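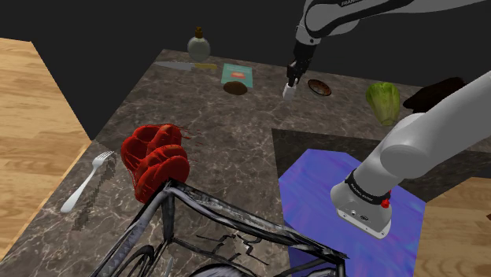

4.2 Keeping track of the held object

The planner described in Section 4.1 works from a list of objects, each with a pose and a rough bounding shape. While the gripper is empty this list is easy to maintain. Zaldale refreshes it from the cameras at every control step, and an object that has been missed for a few steps is kept at its last known pose until it is seen again. Most of the trouble starts once something has been grasped. The held object moves with the hand, is partly covered by the fingers, and may lie in front of another object in one camera and well clear of it in the next. If the tracker treats it like everything else on the counter, its pose estimate jumps, and the planner reacts to the jump.

We therefore split the list in two. Free objects stay in the world frame and are updated as before. The held object is moved to a separate slot and stored as a transform from the gripper frame, fixed at the moment the grasp is declared. From then on its pose in the world comes from the arm's forward kinematics, and the cameras are only used to correct the stored transform, slowly, with a first-order filter. The filter constant was set by hand and is the same for every object.

A grasp is declared when the finger gap has stopped changing, the commanded force has been reached, and the object nearest to the point between the fingertips lies inside the gripper's closing region. All of these have to hold for several steps in a row. In an early version we left out the last test. The tracker then sometimes attached whatever was closest to the hand, including things the hand had only passed over, and the planner would carry on with the wrong shape attached to the wrist.

The scenes are generated in Jitus, our rendering and physics layer. Each one places kitchen items on a marble-textured counter within reach of a single arm with a two-finger gripper. The items differ a good deal in how hard they are to segment. The small white shaker used in this section is one of the easier ones against the counter, as its body is much paler than the stone. The decorated plate is harder. Its black rim is close in tone to parts of the counter, and the pattern inside it was at first broken up into several regions by the segmentation network. We fixed that by merging neighbouring regions which agree on a common support plane.
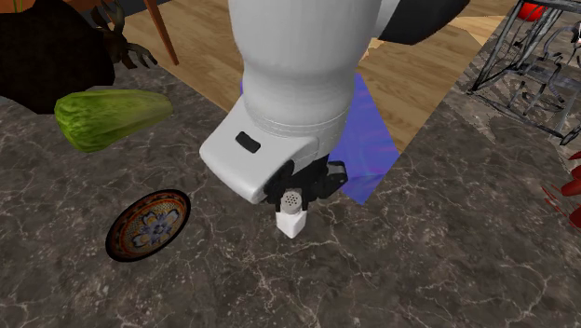
The correction step needs some care when two objects overlap in the image. A pixel mask says which object is in front, but on its own it doesn't give the distance between them, and a small error in the depth at the boundary is enough to pull the held object towards the surface behind it. We deal with this by shrinking the mask of the held object by a few pixels before fitting, and by ignoring any depth reading that would place a point outside the closing region by more than the length of the object. Readings on the fingers are removed with a rendered model of the gripper at its current joint angles. The same rendered model is used to decide how much of the object can be seen at all. When too little is left, the camera is skipped for that step.

Figure 3 shows the shaker-and-plate task from different viewpoints. In the close view facing the hand, the shaker covers the lower-right part of the plate, and one finger crosses in front of the edge of the cap. In the view from further out, where the fingers are on either side of the shaker, there is clear counter between it and the plate. A tracker that trusts only the close camera has little to go on when it has to say whether the two are touching. We use both kinds of view where they are available and weight each by the visible area of the object.

Collision checking follows the same split. Free objects are inflated by a fixed margin. The held object is not inflated, but the path it sweeps out is checked at a finer step than the rest of the arm, and its lowest point is compared with the counter height at each step. Inflating both sides made the planner too cautious on crowded counters: it would report that no path existed when there was plainly room for one. Murray Ross suggested checking the sweep at two resolutions, first coarse and then fine only for the segments that came near something, and this is what the current code does. It made the check cheap enough to run inside the control loop.

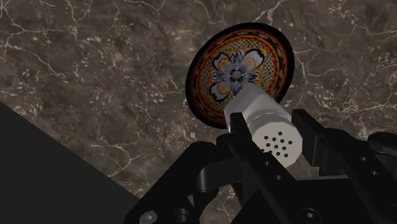 When the gripper opens, the held object has to be handed back to the free list. We do this in a fixed order. The stored transform is frozen when the open command is sent. The object is then given a world pose, and its shape is allowed to settle on to the nearest support plane if the gap is small. Only after the hand has moved away by a set distance do the cameras take over again. If the first camera estimate after release disagrees strongly with the settled pose, the object is marked as uncertain and the planner asks for another look before doing anything near it. The delay costs some time at the end of each placement, and a shorter one would probably do for flat items such as the packet.

To tune these settings we used 3433 recorded grasps from the Grindale set, all made in simulation with the layouts drawn at random. Of these, 399 were put aside before tuning began and used only to compare the final tracker with the baseline, Rangel, which keeps a single list and has no notion of a held object. Both trackers received the same masks and depth images, and neither was given the true poses. We replayed the recordings at the original control rate, so that a tracker which fell behind would be penalised for it in the same way as on a live arm.

A few cases are still not handled. The stored transform assumes a firm grip, and an object that swings between the fingers is followed only as fast as the filter allows. Soft or leafy items, such as the lettuce, change shape when squeezed, and our rigid model then gives a bounding shape that is too large on one side. Thin items lying flat, the fork and the knife in particular, are often missed by the closing-region test because their centres are a long way from where they are held. For those we test against the nearest point on the object's surface, at the price of more false grasps on cluttered counters. Section 5.1 gives the results for each group of items separately.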